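Monday, late

I have tea now and the laboratory is quiet, so I will write what happened before I forget the order of it.

I came in at ten past seven, before the others, because I wanted to read the comparison again with a fresh head. On Friday it looked too good to me. When a result looks too good I don't enjoy it, I only think about where the mistake is hiding. So I opened the table, and I made the calculation a second time by hand for the first ten rows, with pencil. They agree. I felt a little foolish with the pencil, but also better.

I should say what the result is, in simple words, because Natalie asked me last week to practice this. The old policy from Sirkano learned from whole demonstrations, from the first bite of the needle to the cut thread. It was trained on 200 of them, all recorded on the console at Warkeck. It moves nicely, but when the needle sits a little bit wrong in the jaws it continues as if everything is in order, and then the bite is too shallow. Our Handside method divides the stitch into short pieces and trains an additional small model only on the corrections, meaning the moments when the human operator stopped, turned the needle and began again. Before, people cleaned these moments out of the data as if they were dirt. I did it too, in my first year. I removed them with much care!

With the corrections kept in, the policy regrasps the needle when the angle is bad. In the last series the number of bites that needed a human to take over went down by more than half. I don't want to write the exact value here until the second tissue series is finished, because I know that once I write a number I begin to love it.

The second problem is the thread. The needle is a hard thing with a known shape, and one can make a model of it on paper. The thread does what it wants. Our state estimate follows the needle well and the jaws well, but for the thread we have only a rough curve, and in the dark borders of the view this curve jumps. Pasaribu (this is the name of our tracker, taken from a street, not from a person) loses it most often when the thread passes near knots that are already tied, because the short tails look the same as a piece of the long thread. To a small network, everything thin and black is thread. I spent all of the morning on this. I tried to give a penalty for sudden changes of length, and it helped in some clips and made others worse. I wrote down which ones.

After lunch (soup, too salty) we went through the interrupted rows with the side rig. Carol Dawber sat at the console with her hands on the pedals, ready to take over, and I watched the angle estimate on the second screen and called it out to her. I like this work more than the programming, I must admit. One has to be very still for a long time and then speak fast.

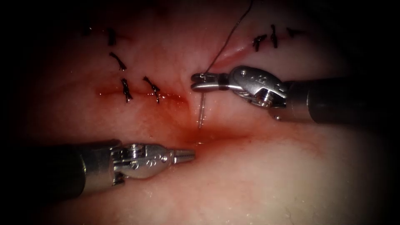

Carol Dawber thought that I was looking at the wrong quantity. She said the angle of the needle in the jaws matters less than where along its length the driver holds it, and that any trainee who has ruined a few pads could have told me this. Had I ever plotted the grip position against the depth of the bite? I had not. I said that I had plotted the angle, because the angle is what the earlier papers report. She said that this was a reason, but it was not a good one.

I was somewhat offended for perhaps a quarter of an hour. Then I made the plot. It isn't a beautiful plot, there is much noise, but one can see with the eye that the shallow bites gather on one side, where the grip is too far back. The angle explains a part of it also. I think the two are connected, and our correction model has learned a mixture of both without us asking for it. This would be interesting to separate. I could label the grip position in the existing clips, it would take me maybe until Thursday, and then train the small model again with and without this input. If the improvement comes mostly from the grip, then section four of the draft is wrong in its explanation, though the measured result stays as it is.

I told this to Natalie Furnival by telephone at four o'clock. She was on the train and I lost her two times. She asked if the conclusion changes. I said no, the method is still better than the Sirkano one, but the "why" changes. She was silent, or the train was in a tunnel, and then she said to write both explanations in the draft and mark which one we have tested. I had feared that she would tell me to leave it alone until after the submission in October.

Things I must do, so that I don't lie awake with them:

Label the grip position, starting with the failed bites and not with the good ones.

Ask for 14 more pads of the firmer kind. The soft ones tear at the edge of the incision when the driver pulls, and then I can't say if the policy made the mistake or the material did.

Turn off the length penalty again in the tracker. I left it on in the shared branch, and tomorrow somebody will be angry with me.

Write to Warkeck about the missing pedal signals. For several of the old demonstrations we have the motion of the arms but no record of when the clutch was pressed, so I can't know whether a pause was a thought or only the operator moving the handles to a more comfortable place. For the correction model this is a large difference.

One more thing about the pauses. In the evening I watched old recordings at double speed, and I noticed that the good operators make a very small stop just before the needle goes in. The policy makes this stop too. It gains nothing from it, as far as I can tell, it has no nerves to calm. It has simply copied it, with about the same length each time. I first wanted to cut these stops out to make the stitch faster, but after today I am careful with cutting. Maybe in this short stop the tissue comes to rest after the other instrument has pushed it, and then the depth estimate is more reliable. I will test it after the labels are done — not before, I promised this to Carol.

It is late and the building heating went off an hour ago. The training run on the other machine has used two thirds of its steps and the loss goes down slowly. I will let it run through the night and take the tram home.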